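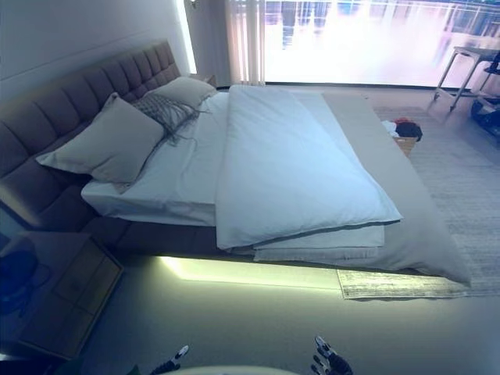
Jandness opened its test flat in Brenton to outside visitors in February, and members of our automation group attended the afternoon session. The subject was bed-making and bedroom tidying with a two-handed mobile robot. Hala Hajji, who leads the handling work, gave the talk and ran the demonstration.

The bedroom is set up as a home would be, with a double bed, duvet, runner, pillows and a fringed throw. Hajji explained that bedding is hard for a robot chiefly on account of its lack of fixed shape. A folded duvet has no reliable edge to grip, and white layers on a white sheet give the cameras little contrast. The throw is worse, as fingers catch in the open knit. Light from the window is left uncontrolled on purpose - earlier trials with blinds down gave results that did not carry over to ordinary rooms.

Visitors watched 2 tasks, each run 4 times: spreading the duvet from a lengthwise fold, and straightening the runner at the foot of the bed. The duvet task was completed on all runs but one, when the left hand lost the corner and the operator stopped the arm. The runner took longer than planned. Clothes sorting from a basket was discussed but not shown.

The control software, Braster, is trained on 2,000 recorded attempts, failures included. Finger parts are supplied by El Khatib and are changed when the tips wear.

Questions dealt mostly with speed and safe distance. Hajji said that the arms are kept slow while people are in the room, and that no work on faster motion is planned before the next open session. Members wishing to attend should give their names to the group secretary.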